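Maintenance Technician, Hand-Held Gripper Cell (fixed term)

Employer: Ikovetti
Site: Plikton works, first floor
Reference: 119
Hours: 25 per week, mornings
Closing date: 21 Jul 2025

Ikovetti runs a recording cell in which an operator works at a table with one hand-held gripper in each hand. The task set consists of small household handling jobs. We need a technician to set the cell up at the start of each shift, keep the grippers in working order and carry out repairs on the bench. The post runs until the end of February and may be extended.

The work

Start of shift. Lay the foam board on the table and check it for dents and lifted corners. Check the stands and the crossbar for movement. Walk the cables from the table to the power strip and clear any loop that an operator could catch with a foot. Replace floor marking tape where it has lifted.

Grippers. Open and close each unit through its full travel before it is handed over. Jaws must meet square along the whole pad. Inspect the felt pads for fraying, glazing and soap residue. Pads that no longer hold are stripped, the block face is cleaned and a new pad is bonded on. Check the screws in the finger blocks and the bushings in the arms for play. Check that the plate on top of each gripper is tight, as a shifted plate means the unit has to be calibrated again.

Cables. Most of our faults are cable faults. You will trace, test and remake leads, and fit strain relief at the gripper end.

Records. Every part changed goes into the Cloltus log against the serial number of the unit, before the unit goes back into use.

The current task uses a dish and a bar or sponge, handled on the foam board.

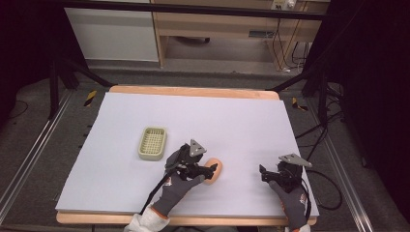
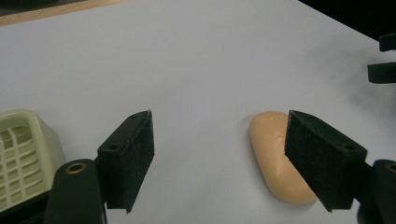 Pad wear is the item that takes most bench time. Soft and slippery articles load the felt differently from hard ones, and the present change interval of 8 shifts was set for hard ones. The technician will be expected to measure wear and propose a new interval in the first month.

What we ask for

At least 2 years of bench work on small mechanical or electromechanical assemblies. Clean soldering and crimping. Able to read a parts drawing and use a torque driver, feeler gauges and a multimeter without supervision. Able to write a fault note that the next shift can act on. Experience with motion tracking or camera calibration is useful but can be taught. Programming is not part of the post.

What we provide

Tools, gloves and workwear. Training on the Joshi calibration routine during the first week, on paid time. Parking at the rear of the building. The cell is upstairs and there is a goods lift.

How to apply

Send a CV and a one-page account of a repair you carried out, stating the fault, how you found it and what you changed. Quote the reference in the subject line. Shortlisted applicants will be asked to spend a morning on site, which includes a pad change and a cable fault on a spare gripper. Travel costs are repaid on production of receipts. Agencies should not apply.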